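Speaker notes – "Stems First", floristry night, Pritandale hall
(mine, don't print. Hermine Aigner)

Start 7 pm sharp, people still finding chairs, start anyway. Thank Civham for the buckets. Ask who's got secateurs and who brought kitchen scissors. Scissors people sit near the front, I've got spares.

Opening bit – Mum's vases, the brown ones. Everyone bought flowers for the heads and never looked at the legs. Keep it SHORT, went on too long at Masri.

1. Sort before you cut
Tip the whole bunch out on the bench. Thick with thick, thin with thin. Strip anything that would sit under the water. Don't do colours yet, someone will always want to do colours.
Pass the bucket round while talking. Let them feel the difference, woody / hollow / soft.

2. Cutting
Angle, one go, no sawing. Take off a couple of centimetres, more if the end's brown. Straight into water. Demo two, then let them have a turn.
Story about the Skevance wedding – 134 buttonholes, blunt knife, March, stinking hot. Gets a laugh. Move on before anyone asks about the cake.

3. Water
800 mL in the tall vase, 700 in the squat one. Write it on the whiteboard becuase they will ask. Change it every second day. Coin in the water, no. Aspirin, no. Lemonade – say "some people swear by it" and keep moving.

4. Thin stems (slow down here)
This is the bit they came for. Thin ones flop and slide, and they snap if you grab them up near the head. Hold low, hold straight. Thick one goes in first as the anchor, thin one leans off it. If it won't stay, tape grid over the neck of the vase, four strips, done.
Hand goes at the bottom. Say it twice.

SLIDE – leave it up while they try 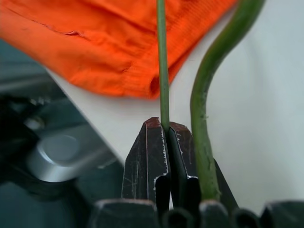 Thin stem held low and upright, thicker green one to the right. Orange cloth behind.

Point at where it's pinched, then the length above it. Ask what happens if you hold it halfway up instead. Wait for an answer!! don't fill the gap.
Also good for the background tip: a strong plain colour behind makes green easier to see when you're judging heights. Tea towel over a chair back does the job at home.

5. Practice
Ten minutes, pairs. One thick, two thin, no filler. Walk round, fix grips, leave the arranging alone. Kettle on at the halfway mark.

Questions if there's time. Likely ones – tulips (they keep growing, recut them), daffs (own bucket overnight, the sap upsets the others), hydrangeas (dunk the head).

Buckets back to the ute before tea or they'll get left agian. Sign-up sheet for next one is on the piano.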